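Fabbri Plans Smaller Stores as Leases Expire

Welington Pacheco has run the Fabbri housewares chain for nine years. He spoke at its Cadthorpe office in August.
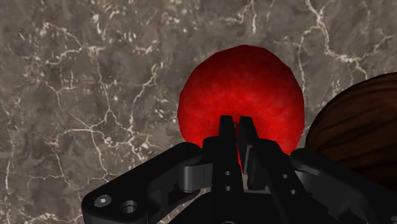

Downsizing the floor plan

Fabbri has 20 stores, and leases on 10 of them expire next year. Pacheco expects to renew most, in less space.

“We were paying for back rooms we didn't use,” he said. “The landlords know it too.”

He would not discuss talk of an offer from Clovitz, a rival chain. “We get calls – everybody in retail gets calls,” he said. The company employs 458 people, and he said no layoffs are planned before the holidays.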